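Chapter 9
Buying a Practice Robot: What the Kit Includes and What It Leaves Out

By the time most readers reach this chapter, somebody has already tried to sell them one. The Fomitetti Home Trainer is a typical offer: a software kit of simulated rooms, a simulated arm, and a license that runs for 30 days before the invoice arrives. The sales sheet says a policy trained in these rooms is "ready for the home." We will spend most of the chapter on the word "ready."

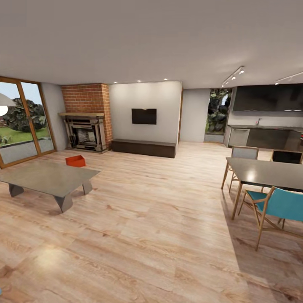

A demonstration is chosen by the seller. When Vesna Yordanov reviewed the kit for a small appliance maker, she asked for the full log of trial runs and received a highlight reel. She asked again in November and got 307 runs, with no note on how many had been thrown out first. A success rate means very little until you know what was counted as a try.

Start with contact. Rendered floors and cabinets can look convincing while the physics under them is crude. Friction may be a single number for every surface. A soft object may be modeled as a stiff one, and a gripper that closes on it learns a habit that will fail on the real thing.
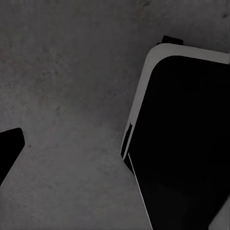 Source: Simulator view, gripper finger at left. Courtesy of Haoran Shao.

Close views deserve the same suspicion. Near an object, a camera on the arm may see a dark edge, a stretch of gray, and little else. The vendor calls this "rich visual input." Ask what the policy does when that view is all it has, and ask to see it fail. Eino Hämäläinen, whose checklist we borrow in Section 2, refuses to score any kit until he has watched a failure from start to finish.
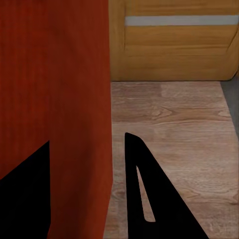 Does a good score in simulation tell a buyer anything?
It tells you the policy can do the task under the simulator's own rules. Treat that as a reason to run a trial on hardware, and hold the purchase order until the trial is done.

The rival kit from Asska is cheaper and makes smaller promises, but its manual skips contact settings altogether. Section 1 compares the two licenses.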